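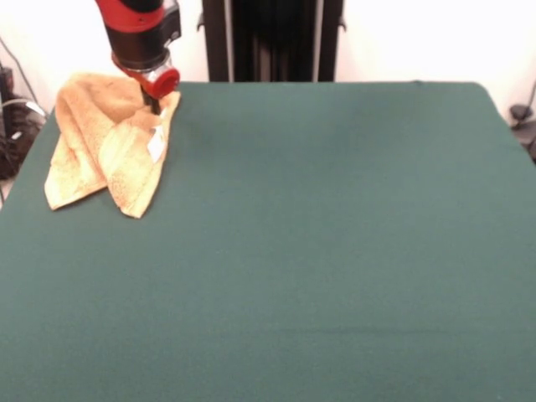
Said El Idrissi writes that he has run the Horari hub motor on a cargo trike since December and wants to know whether the newer winding can be fitted to the old shell. It can, provided the shell has the 5 mm axle key. Earlier shells need the adapter plate, order code 3382.

Horari axial flux motor, type 700
Made by Ljungberg for light electric vehicles and small boats

Rated voltage: 48 V
Peak efficiency: 91 per cent (maker's figure)
Cooling: air, or water jacket at extra cost
Sensor: Hall, sealed plug
Controller: not included

The motor is supplied with phase leads but no lugs. Most buyers pair it with the Cumach controller, and we can set the timing before dispatch if you tell us the wheel size. Other controllers will work, but we don't hold settings for them.

Bernd Frerichs adds that the water jacket fittings changed thread last year, so check yours before buying hoses.

Spare bearings and seals are kept at Zerthorpe. Rewinds are quoted separately. Page last revised October 3, 2023. Prices exclude carriage.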